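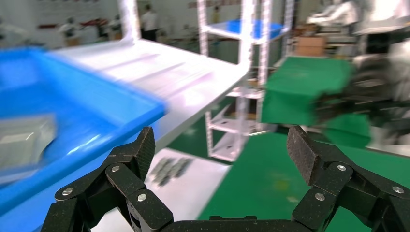
Silver screws at the finger joints, with the two fingertip pads facing each other.

Lurnik Fine Line Spray Paint, 39-color set: review
23 Dec 2020

Lurnik sells this set as a low-pressure paint for detail work on canvas and primed board. I used it on six canvases and one plywood panel in an unheated garage studio in Norville. All of the canvases had two coats of acrylic gesso, sanded between coats.

Pressure is lower than in the D'Amico cans I normally buy. With the supplied skinny cap held an inch off the surface, the line is about as wide as a pencil and has a soft edge on one side. Moving the can faster fixes most of that. At four inches the spray opens into an even fade with little spatter. The fat cap is poor. It spits for the first second of every pass, and I swapped it for a Gasex cap, which fits the same stem and does not spit.

Coverage varies by color. The black, the brick red and both grays cover in one coat. The yellows need three over a dark ground, and the light orange needs at least two over anything. The violet is more transparent than the dot on the lid suggests, so spray a test card first. I made a card for the whole set and taped it inside the cabinet door.

Dry time at 60 degrees was 20 minutes to the touch. The label says ten. Masking tape lifted the paint at one hour and left it alone the next morning. The finish is a true matte and takes paint marker well, though a gloss varnish darkens the blues by a full step.

The cans have no mixing ball in the three metallic colors. Lurnik uses a small steel rod there instead -- it is quiet and takes longer to stir up the pigment. Two minutes of shaking was enough for the silver. The copper clogged twice anyway.

Cost is the weak point. The set is $466, and single cans are sold only in black and white. When the light orange runs out, you buy the set again or match it from another line.

For lettering and stencil work on canvas, the line quality is worth having. For backgrounds I would stay with D'Amico. The cabinet smell goes away after a week or so with the door open.

Rating: 3.5 out of 5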